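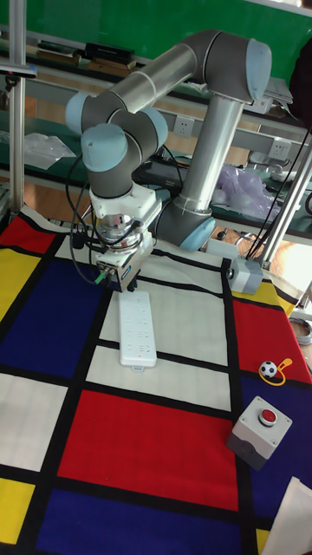 Figure 3. Workspace used in the Nuvska trials, seen from the fixed side camera.

4.2 What the stop rule covers, and what it leaves out

Most written guidance for shared bench cells says that the stop button must be within reach of the operator. We have no quarrel with the sentence, only with how little it asks. In the cell of Figure 3 the button box rests on the patterned tablecloth, on the same surface the arm works over and a short way from a soccer ball on a yellow strap. A checklist would pass this layout. Whether it should is another matter. A box that rests on a cloth can move with the cloth, and an operator who reaches for it has to put a hand into the area the rule was written to protect. The Zakier checklist, which we adopted for the trials, has one line on the button and none on what it is resting on.

We logged 3,528 episodes under this checklist and recorded 2 stops by hand. It would be easy to report this as proof of a safe procedure. We think it shows very little. Stops are rare when tasks are slow and operators are careful, and both were true for us. A rule that is almost never tested can't claim credit for the quiet. Keane makes much of a similar record at the Brosport site, with over 60 operators trained and no injuries, but doesn't say how often anyone had to press the button, or how long it took them to find it.

The same doubt applies to clutter. The checklist asks that the work surface hold "only items needed for the task," and leaves it to the operator to say what is needed. In practice this meant that anything could be declared a task item. A power strip is a fair object for a plugging task - it is also a live electrical part if its supply is connected, and the checklist treats it the same way as a toy. Leanne Bloxham, who reviewed our setup in May, asked for a separate entry for powered objects. We agreed, and added one, though we can't show that it changed how anyone behaved.

We therefore suggest two changes, with modest hopes for both. The stop box should be fixed to the bench or frame, outside the reach of the arm, and its position should be measured and written down. Powered objects should be listed by name before each session, along with the person who may switch them on. Neither change costs much. Neither has been compared with the old practice in a controlled way, and until that is done we would treat any claim of improvement - ours included - as opinion.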